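Gullholm releases Edska 2.0, planning and control software for two-armed robots

Gullholm, November 16, 2019 – Gullholm has released version 2.0 of Edska, its planning and control software for robots with two arms. The new version brings the motion planner, the contact controller and the simulator into a single package, and lets users change the hand on either arm without rewriting the task.

Earlier versions of Edska kept these parts separate. A developer would work out a path in the planner, export it, load it into the simulator and then tune the controller by hand. Any change to the robot meant going back to the first step. In version 2.0 a task is written once, as a list of goals and limits, and the software works out the joint movements for whatever arms and hands are fitted.

The release comes with 66 ready-made tasks, 18 of them set in kitchens. The kitchen tasks were chosen because worktops are awkward places for a planner. Appliances have doors, slots and overhangs, small items lie close to large ones, and an arm that reaches into an opening has few ways of getting out again.

Each kitchen task can be run with different hands and different starting positions for the arms. The worktop, the appliances and the food stay as they are, so that two runs can be compared fairly.
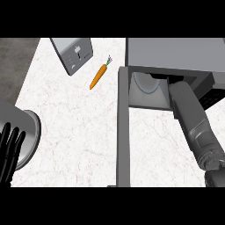
Natalina Negri said that reaching into an opening was where the old planner had cost her the most time, and that she would judge the new one by how it behaved when it could not find a way through. In version 1 it kept searching until it was stopped, she said, and the log gave no hint of which joint or surface was the trouble.

The log has been changed in this release. When the planner gives up on a path it now names the pair of surfaces that came closest to touching, the joint that ran out of travel, if there was one, and the last position from which a path could still be found. The same information can be shown in the simulator's viewer, stepped forwards or backwards.

The contact controller is the other large change. Many household jobs call for the robot to touch something on purpose, such as a button, a door or the edge of a tray. A planner that treats every surface as an obstacle will refuse these jobs, and one that ignores surfaces will push too hard. Edska 2.0 lets the author of a task mark which part of an object may be touched, by which part of the hand, and with how much force. Everything else remains an obstacle. The marks are kept with the object, so a microwave that has been marked up for one task can be used in another.

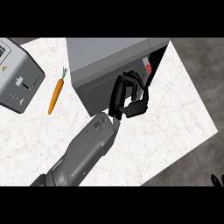
Edska 2.0 kitchen task in simulation: a two-fingered gripper at the front of the microwave.

Perception can be switched on or off. With it off, the planner is given the true position of every object by the simulator, which is useful for checking a task before anything else is added. With it on, positions are estimated from the simulated cameras and passed to the planner along with a figure for how far each may be wrong. The planner then leaves more room around objects it is less sure of. Both settings use the same task file.

Gullholm tested the release on a set of 2000 simulated runs before it went out. Of these, 570 were run with perception switched on. The full logs, including those of failed runs, are supplied with the software. The tests were carried out in simulation only, and Gullholm makes no claim in this release about results on physical robots.

Edska 2.0 reads task files from version 1, though force limits will need to be added by hand wherever contact is allowed. A converter is included and will list the places that need attention. Users who have written their own hand models should check the joint names against the new list in the manual before running it.

Two related tools have been updated at the same time. Cirillo, the scene editor, can now save object markings in the format used by the contact controller. Priston, which plays back logs, opens files from both versions and can show two runs side by side.

Edska 2.0 is available now to existing licence holders at no extra charge. New licences can be ordered from Gullholm's sales office. Version 1 will receive fixes until the end of December, after which support will be limited to help with moving task files across.

Notes to editors

Edska, Cirillo and Priston are products of Gullholm. Still pictures from the kitchen tasks and a copy of the release notes can be requested from the Gullholm press office.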